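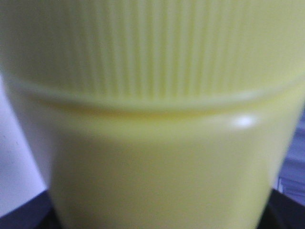
Des rainures fines et serrées, vues de très près sur du plastique jaune pâle.

Rechercher un article, un mot, une question... OK

Pourquoi les bouchons ont-ils des rainures ?

Passe ton doigt sur le bouchon d'une bouteille d'eau, d'un tube de colle ou d'un flacon de shampoing. Souvent, tu sens de petites bosses sous la peau. Elles montent tout droit, les unes à côté des autres, et font parfois le tour complet du bouchon. On les appelle des rainures, ou des stries. Le mot « rainure » désigne plutôt le creux et le mot « strie » s'emploie pour l'ensemble des lignes, mais beaucoup de gens utilisent les deux sans faire la différence.

Ces lignes servent à tenir le bouchon. Pour comprendre comment, il faut parler de frottement.

Le frottement

Quand deux choses se touchent et que l'une essaie de glisser sur l'autre, il y a une force qui freine le mouvement. C'est le frottement. Tes chaussures frottent sur le sol, et tu peux marcher sans tomber. Sur de la glace, le frottement est très faible et tes pieds partent.

Entre tes doigts et un bouchon, c'est pareil. Si le frottement est assez fort, le bouchon tourne avec ta main. S'il est trop faible, ta main tourne et le bouchon reste où il est. Cela arrive souvent sous la douche : l'eau et le savon forment une couche mince entre la peau et le plastique, et les doigts glissent dessus.

Avec des rainures, la peau ne reste pas à plat. Elle est un peu molle, alors elle s'enfonce légèrement dans les creux quand tu serres. Les bosses, elles, poussent contre le côté de ces petits morceaux de peau au moment où tu tournes. L'eau peut aussi s'échapper dans les creux.

Pourquoi les lignes sont-elles verticales ?

Pour dévisser un bouchon posé debout, ta main tourne autour de lui. Elle va de côté, jamais de haut en bas. Les lignes sont donc placées en travers du mouvement, comme de minuscules barrières.

Imagine maintenant des lignes qui feraient le tour du bouchon, comme des anneaux. Tes doigts suivraient ces lignes en tournant, comme un train suit ses rails. Elles aideraient à tirer le bouchon vers le haut, mais très peu à le dévisser.

On trouve la même idée ailleurs dans la maison : sur le bouton de certaines radios, sur la bague de certains stylos, sur le bord de certaines pièces de monnaie. Regarde dans un porte-monnaie. Quelques pièces ont une tranche lisse et d'autres une tranche striée.

Large ou petit

Un bouchon large est souvent plus facile à ouvrir qu'un tout petit, s'ils sont serrés aussi fort l'un que l'autre. Quand tes doigts sont loin du centre, la même force fait tourner davantage. C'est aussi pour cela que la poignée d'une porte est placée loin des gonds. Essaie de pousser une porte tout près des gonds, sans y mettre les doigts : elle est très dure à bouger.

Un petit bouchon a donc bien besoin de ses rainures.

Comment les rainures sont-elles fabriquées ?

Personne ne les taille une par une. Le plastique arrive à l'usine sous forme de petits grains. On le chauffe jusqu'à ce qu'il devienne pâteux, puis on le pousse dans un moule en métal. L'intérieur du moule a la forme du bouchon à l'envers : là où le bouchon aura un creux, le moule a une bosse. Le plastique refroidit, il durcit, le moule s'ouvre et le bouchon tombe.

Pierina Russo dessine des moules dans l'atelier Pemeck. Nous lui avons demandé comment elle choisit le nombre de stries.

« Je commence par penser à la personne qui va ouvrir le flacon, explique-t-elle. Un adulte aux mains sèches ouvre presque tout. Un enfant ou une personne qui a mal aux doigts a besoin d'un relief qu'on sent bien. Si les bosses sont trop grosses et trop pointues, elles font mal. Si elles sont trop fines, la saleté les remplit et on ne les sent plus. »

Le dernier modèle de l'atelier s'appelle le Fakine. Avant de le garder, l'équipe a fait ouvrir 1 000 flacons par des personnes de tous les âges, avec les mains mouillées. Pour 852 flacons, le bouchon a tourné au premier essai. Avec le modèle précédent, c'était 838. L'écart est petit. Pierina Russo a changé la forme des creux, qui sont maintenant un peu plus arrondis au fond, et l'équipe recommencera les essais en juin.

La couleur du plastique

Le plastique n'est pas jaune, bleu ou vert tout seul. On ajoute une poudre ou des grains colorés, qu'on appelle des pigments, avant de le mettre dans le moule. La couleur est donc dans toute l'épaisseur. Si tu rayes un bouchon teinté de cette façon, le fond de la rayure a à peu près la même couleur que le reste.

Le plastique peut aussi être brillant ou mat. Une surface brillante renvoie la lumière comme un petit miroir, avec des reflets nets. Une surface mate renvoie la lumière dans toutes les directions et paraît plus douce. Cela dépend en partie du moule : s'il est très poli, l'objet sort brillant.

Et sous le bouchon ?

À l'intérieur d'un bouchon qui se visse, il y a une autre ligne en relief. Celle-ci monte en tournant, comme une rampe. On l'appelle le filet, ou le pas de vis. Elle s'accroche à une ligne semblable moulée sur le col de la bouteille. Quand tu tournes dans le sens des aiguilles d'une montre, la rampe fait descendre le bouchon et il se serre. Dans l'autre sens, il remonte.

Tous les bouchons striés ne se vissent pas. Certains se soulèvent, avec un clapet sur le dessus. Les stries aident quand même à bien tenir le flacon.

L'expérience de la classe

Ruairi Baird est professeur à l'école Dovhaniuk. Il propose cette expérience à ses élèves de CE2. Elle se fait avec un adulte.

Il te faut :
- 3 bouteilles vides identiques, avec leur bouchon strié
- du ruban adhésif lisse
- un élastique large
- un bol d'eau et un peu de savon

Laisse la première bouteille comme elle est. Sur la deuxième, colle du ruban adhésif autour du bouchon pour cacher les rainures. Sur la troisième, enroule l'élastique autour du bouchon. Demande à l'adulte de fermer les bouteilles en serrant de la même façon.

Ouvre-les d'abord avec les mains sèches. Referme-les, trempe tes doigts dans l'eau savonneuse et recommence. Note à chaque fois si c'était facile, moyen ou difficile. Essuie le sol s'il y a des gouttes.

Tu peux aussi échanger ta feuille avec celle d'un camarade. Vos réponses ne seront peut-être pas les mêmes, car tout le monde n'a pas la même force ni la même peau.

Les mots à retenir

Frottement : force qui freine une chose quand elle glisse sur une autre.
Strie : ligne fine, en creux ou en relief, à côté d'autres lignes semblables.
Moule : forme creuse dans laquelle on met une matière molle pour qu'elle prenne cette forme en durcissant.
Pigment : matière qui donne sa couleur au plastique ou à la peinture.
Filet : ligne en relief qui tourne autour d'une vis ou à l'intérieur d'un bouchon.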